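February 26, 2025
Notebook, arm bench, gripper comparison, entry 2

Purpose: decide which fingers stay on for the cable sorting runs. Candidates are the stock parallel fingers with rubber pads and the Trovow soft fingers that came in from Staltenmont. Same arm, same controller, same task file for both. The Tokarz wrist camera is not part of this comparison and stays off.

Setup notes before anything else, as I lost most of an hour to them in the last entry. The payload has to be re-entered whenever the fingers are swapped. The soft set weighs 50 g more than the stock set with its screws, and with the old value left in, the arm drifts upward in hand guiding and the contact threshold trips early on the way down. Mass entered as 725 g for the hand with stock fingers, plus the difference for the soft ones. Center of mass left where it was. It should be shifted a few millimeters outward for the soft set but the drift was gone without it, so I left it.

Homing: run it after every swap. Without homing, the width readout is still referenced to the old fingers and "closed" reports a positive gap. The grasp call then returns success on nothing. I had this down as a Trovow problem last week. It was mine.

Task: lower into the bin, close, lift, hold, move aside, open. Speed limited to the slow profile. Height of the first approach set by hand, then stepped down until contact. The pile gets combed out and dropped back in between runs so that one run's knots do not carry over to the next.

Stock fingers first. They go into the pile well. They are narrow, and the tips find gaps between the loops without pushing the whole mass down. Holding is the weak part. With one cable across the pads the grip is fine. With two of different thickness the thin one is not clamped at all and slides out on the lift. Raising the force setting does not help, as the thick cable already stops the fingers. It also marks the jacket. 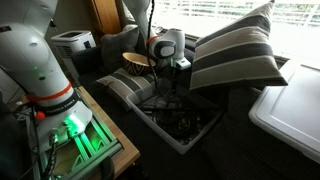
Soft fingers next. They conform, so a thick and a thin cable together are both held, and nothing slid during the hold. The cost is on entry. The tips are blunt and rest on the pile at first contact, and the arm reads that as the bottom. I raised the downward force threshold one step and they went in, but they also dragged loops sideways, and on several lifts the bin came along at one corner before the load let go. Taping the bin down would hide the effect, so it stays untaped for the comparison.

Camera: fixed view only. Depth is poor on black cable whichever way the camera is turned. The returns are patchy on the jackets and good on the bin rim, so I use the rim for the height reference and ignore the rest. Daylight from a window makes the patches worse. Closed blinds help a little. Exposure locked at the value from the morning; auto exposure changed with every cloud and the rim detection jumped with it.

Controller: impedance mode for both sets. Tried position mode once with the stock fingers and stopped it when the reflex tripped on the bin wall. Stiffness in z is lowered for entry and restored before the lift. If the restore step is skipped the arm sags under a snagged cable and the lift height is wrong in the log. There is a flag for it now in the task file. The default is on.

Log for the two sets is in the Tredport folder, under the run name plus finger type. Log 672 is bad, ignore it. Wrong payload, and I did not catch it until the arm was already down in the pile. I have not deleted it as it is a clean record of what the early trip looks like in the force trace: a step well above the pile, flat afterward, no second peak.

Cable routing on the hand: leave slack at the wrist and check it at the lowest pose, with the wrist turned both ways. A tight loop shows up as a side force that changes with joint angle, and it looks like a calibration fault.

Where it stands: stock fingers for entry, soft fingers for hold, neither good at both. Next thing to try is the stock set with a thicker, softer pad, same outer width at the tip. Foam from the Trovow sample pack would do for a first look. If it tears I will cut the pads shorter and keep the bare tip. The soft set came with a second, more pointed tip in September and I have not had it on yet. It needs different screws.

Open items: order screws, redo the center of mass for the soft set properly, rename the old logs.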